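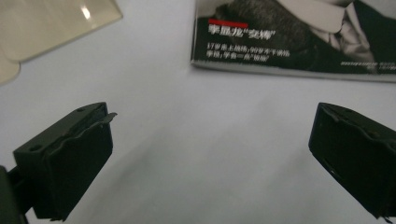 What happens to a magazine's back issues when the magazine closes?
They go wherever the last person with a key decides to put them, and in most cases that means the recycling truck.

Ultanholm's regional monthly, Seketti, was luckier. It ran for 381 issues, covering feed prices, school plays, road closures and a long argument over where the new bridge should go. When the office lease ended in May, the print room still held a full set, plus boxes of extras going back to the first year. Ojārs Luik, who had laid out the pages for most of that time, rented a van and moved the lot to his garage.

"I had no plan," he said. "I knew the landlord wanted the room."

The set now belongs to a small lending library run by Tsung-han Chow in the former Clivetti shoe store on the main street. Chow collects magazines from towns within a day's drive. He has 3,556 of them cataloged and a back room of others still in cartons. Anyone can walk in and read. Borrowing takes a card and a phone number.

Small magazines are harder to keep than books. The paper is thinner and often coated, and coated pages stick together for good if they get damp. Staples rust and stain the center fold. Glued spines dry out and crack, and then the pages start to drop. Chow keeps his stock flat, in stacks no more than 8 inches high, away from the outside wall. He used to stand them upright in file boxes, but the thinner issues slumped and took on a curve that he has not been able to press out.

Covers are another problem. The cheap plastic sleeves sold in office stores can yellow and go tacky, and ink sometimes lifts off onto the inside. Chow buys polyester ones for the oldest issues and leaves the rest bare. At his prices, covering 1,000 magazines would cost more than a year's rent.

Then there is the question of who reads them. A few visitors are after family names. One woman came in for a recipe for plum dumplings that her aunt had sent to Seketti in the seventies, and found it printed with the wrong amount of flour, corrected two issues later. A surveyor spent most of a week with the bridge articles. High school students come for the ads, which they photograph for art class.

Luik comes in too, usually in the afternoon. He is putting together an index by subject, working backward from the last issue, and he has reached the year the magazine changed printers. The new firm, Hung, used a heavier stock, and he says the photographs got better and the mailing costs got worse. He writes the index on cards. Chow types them up in the evening.

The library's next open day is 2nd August. Duplicates of Seketti will be set out by the door, free to take, and the cartons in the back room will be opened for anyone who wants to help sort them.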